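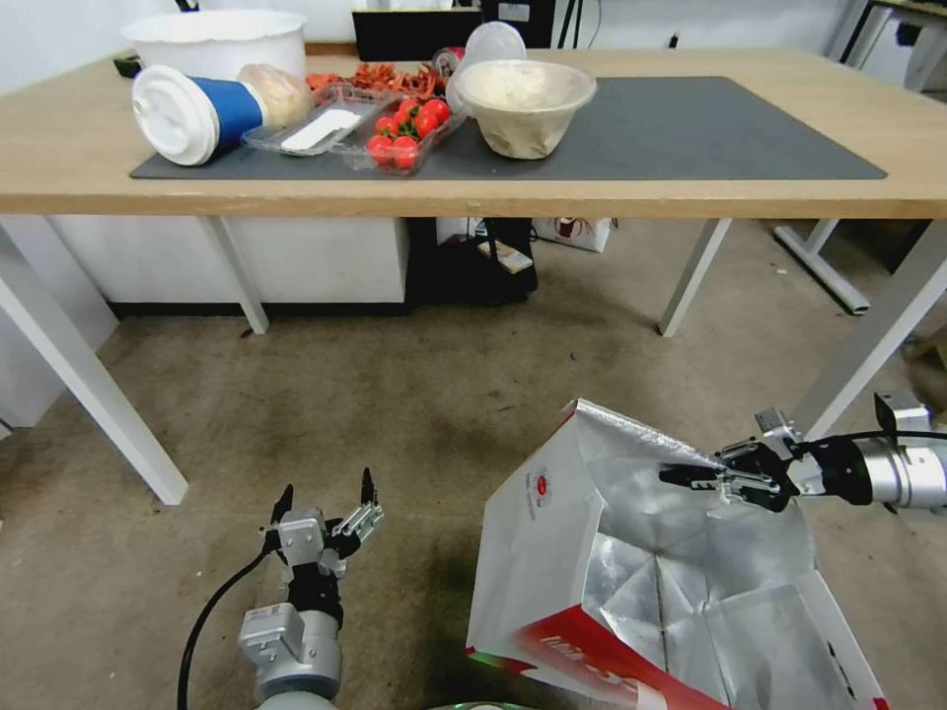 Review: the Brunora Pali Reader, second edition

Reviewed by Catalina Daza
July 2018

The Brunora Pali Reader is a printed course in two volumes with a companion search program. It is meant for people who want to read the discourses of the Pali Canon in the original and who have no earlier training in an Indian language. The first edition was used mainly by study groups attached to monasteries. The second has been reset, the grammar has been moved to its own volume, and the search program is new. I worked through both volumes over one winter and spring and used the program on a four-year-old laptop.

Contents

Volume one holds the readings. There are 100 passages, graded by grammar and not by subject, each with a facing page of notes. The early ones are short formulas: the refuges, the precepts, the opening lines that recur at the head of many discourses. Longer prose begins in the second third of the book. Verse is held back until near the end, where a group of stanzas from the Dhammapada is followed by a few from the Sutta Nipata.

Volume two is the grammar, with tables of declension and conjugation, a section on sandhi, and a glossary of over 3,000 words. The glossary gives the stem, the gender, the Sanskrit cognate where one is known, and the number of the passage in which the word first appears. It does not give principal parts for irregular verbs. Those are in a separate table, and the reader has to know which verb is irregular before thinking to look there.

Script and typesetting

All text is in Roman letters with the usual diacritics. The dot under the consonants is clear at the size used for the readings but close to invisible in the notes, which are set two sizes smaller. I misread retroflex and dental n more than once for this reason. The niggahita is printed as m with a dot below throughout, and the preface says so. Readers who plan to use Thai or Burmese printings will find a single page of conversion tables at the back of volume two. It is correct as far as I checked it but too brief to learn from.

The binding is sewn. Both volumes stay open on a desk without a weight after the first few signatures.

The notes

The notes are the work of the editor, Traian Buzatu, and they are the best part of the set. He parses every compound in the first 40 or so pages of readings and then gradually stops, which is the right way to handle it. Where the commentary takes a word differently from modern translators, both readings are given, with the commentary named. He does not argue for one school over another. The note on the word sankhara runs to a full page and can be read on its own.

A weaker point is the treatment of the absolutive. Pali prose strings these forms together, and a beginner meets them by the second week. The reader introduces them in a footnote, and the full account comes much later in volume two. I would advise reading that section early.

The search program

The program installs from a disc or a download. It holds the text of the readings and the glossary, and it finds any form of a word from its stem. Results came up without delay. Diacritics may be typed or left out; if left out, the program returns every possible match, so a search for "mana" gives more than one headword. There is no way to limit a search to one passage. Notes added by the user are kept in a plain file that can be copied to another machine.

Two faults should be reported. The program treats the enclitic "ti" as part of the word before it in quoted speech, and such words are then missed. Also, the print function drops the macron from capital letters. Neither fault is mentioned in the release notes dated June.

Compared with other courses

The older Olholm grammar is still the fuller reference. It has little connected reading, and its exercises are made-up sentences about kings and villagers. The Herrera primer is cheaper and easier in the first month, and it stops before verse. A student who finished Herrera could start the Brunora set at passage 25 without trouble. I would keep Olholm on the shelf for syntax in either case.

Summary of details

Publisher: Drusstead
Format: two volumes, sewn paperback, 400 pages in all
Program: included, single user
Answer key: none; translations are given for the first 3 readings only
Level: beginner to lower intermediate

The missing translations will matter to anyone studying alone. Published English versions exist for all the discourses used, and a list of sources is printed after the preface, though it is arranged by collection and has to be matched to the passage numbers by hand.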